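Week 6 notes, pricing and fixed costs. Typed up fast from the board, so check against your own.

Reading for this was the Skasside packet, first half. If you only have the old printing the page numbers are off by two, same text.

## Where we left off

Fixed cost = you pay it if you sell nothing. Rent, insurance, the espresso machine lease.
Variable cost = goes up with each thing sold. Beans, milk, cups, lids, card fees.

Some are mixed. Electricity is the classic one, part of the bill is there even when you're closed. For this course split it if you can, otherwise call it fixed and say so in your write-up. Do not leave it out. Lots of people left it out on the last homework.

## Contribution per unit

Price minus variable cost. What each sale *contributes* toward the fixed stuff. Once fixed is covered, the same amount is profit.

Bemen Coffee (the case in the packet), one small black coffee:

- price $3.00
- beans, water, sugar $0.62
- cup and lid $0.21
- card fee $0.17
- contribution $2.00

Labor is NOT in there. In the case the two staff are on set shifts and get paid whether it's busy or dead, so wages go with fixed. If you had people paid per drink it would be variable. Ask what happens to the cost if one more cup gets sold, that's the whole test.

## Break-even

Fixed costs / contribution per unit = units to break even.

Bemen monthly fixed: $4,528. Contribution $2.00. So 2,264 cups.

They sold 2,000 in March. Short by 264 cups, times $2.00, loss of $528. Check it the long way too:

- 2,000 x $3.00 = $6,000 revenue
- 2,000 x $1.00 = $2,000 variable
- $6,000 - $2,000 - $4,528 = -$528

Same number. If the two ways don't match you have put something in the wrong pile, go back to the pile before you go back to the arithmetic.

## Changing the price

Raise to $3.50. Variable stays at $1.00 (really the card fee creeps up a little, ignore for now). Contribution $2.50.

4,528 / 2.50 = 1,811.2, so 1,812 cups. Always round up, you can't sell a fifth of a coffee.

Question from the back row: won't people buy less? Yes. That's the next unit (elasticity) but you can already say how many customers they can afford to lose. From 2,000 down to 1,812 is 188 cups, a bit over 9 percent. Lose fewer than that and the shop is in the black. Lose more and it still might be better off than the $528 loss, work out where that line is. Hint: set the new profit equal to -528 and solve for cups. Should get 1,600.

## Cutting costs instead

Two ideas in the case:

**Cheaper cups.** Supplier Cutier quotes 6 cents less per cup and lid. Contribution goes to $2.06. 4,528 / 2.06 = 2,198.06, so 2,199. Helps, not enough on its own with 2,000 sold.

**Customers bring their own.** Saves the full 21 cents but only on those sales, and the case gives a discount of 25 cents for it. So each one loses 4 cents compared to a normal sale. Might bring in regulars, might be good for the neighborhood, fine, but it is not a cost saving and half the class wrote that it was. Read the discount line agian.

## Margin of safety

Actual sales minus break-even sales, over actual sales. Negative if you're under.

Dursun Bakery (second case): break-even 1,346 loaves, sells 2,000. Gap is 654, so 32.7 percent. Sales could drop by nearly a third before they lose money. Comfortable, but look at when the lease is up, the rent jump is in the footnote.

## Common mistakes so far

- dividing by price, not contribution
- mixing weekly fixed costs with monthly sales
- counting the owner's savings as revenue
- one-time costs (sign, paint) treated as monthly. Spread them over some period and state the period
- rounding down

## For next time

Problems 1 to 4 at the end of the Bemen case, show the long-way check on at least one. Write units on everyting, "2,264" alone gets half credit.

Short paragraph as well: would you raise the price or switch the cups? Either answer OK if the numbers are there.

Raimo Pelkonen has the sign-up sheet for the review session. Calculators allowed on the quiz, phones no.

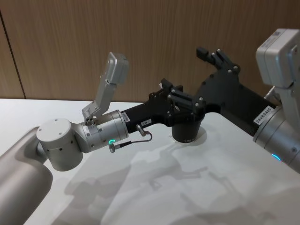
Small black cup on a white tabletop.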